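4.2 What we bought, and what we would buy again

I'll start with the spending, as it's the part people write to us about. When Pauline Stockdale and I first sat down to plan the disassembly cell at Brirnport, we had a quote from Varkau for a complete station (arm, gripper, wrist camera, table, safety fence, the works) and a grant that covered a bit more than half of it. So we bought in pieces. The arm came first, the gripper and the wrist camera came out of the second year's money, and the fence we built ourselves over one very long December.

The mistake I'd most like to save you from is the gripper budget. We had set aside money for one gripper and no spares, on the theory that old motherboards are light and nothing would wear out. Well! Fingertips wear out. Ours touch metal brackets and heatsink clips all day long, and we were changing a pair every 200 boards. Domingo Retamal now keeps a drawer with 6 pairs in it, and the drawer has its own line in the yearly plan. If your supplier sells fingertips only as part of a full finger kit, ask about that before you sign anything – we didn't, and the first reorder cost us more than the camera mount.

The second thing is lead time. Our parts took 11 weeks, and the schedule Octavio Escobar had drawn up allowed for four. We filled the gap with manual teardown, which gave us the baseline timings used in Section 5, so I can't complain too much. Still, I'd now order the long-lead items before hiring anyone.

Then there's reach and finger size, where I think we did well. Facundo Lagos argued early on for narrow fingertips over the wide padded ones in the Stundilance catalog, even though the wide ones were cheaper. His point was that a board is a crowded place. You have a socket lever here, a row of capacitors there, memory slots on the far side, and you want to get at one without leaning on the others. Figure 3 gives a fair idea of how little room there is near the CPU socket.

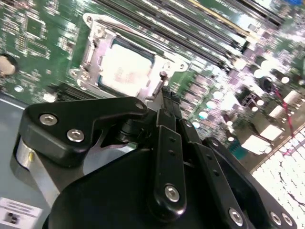

Figure 3. Wrist camera view of the gripper at the CPU socket of a motherboard.

We did pay for that choice in grip force, and heavy heatsinks are still taken off by hand. Bastien Lefèvre worked out that a second, stronger gripper with a tool changer would add roughly 70 percent to what we spent on the first one, mostly for the changer. We decided to wait. A hand removal takes a person a minute or so, and at our volume that person is standing nearby anyway.

Lighting I would budget for properly next time. We used the ceiling lights plus a desk lamp from Echeverría's old office, and shiny metal parts came out washed out often enough that we had to retune the exposure twice. A pair of decent diffuse panels would have been a small line in the original plan, and adding them now means moving the fence. They're in next year's request, together with a second set of camera cables.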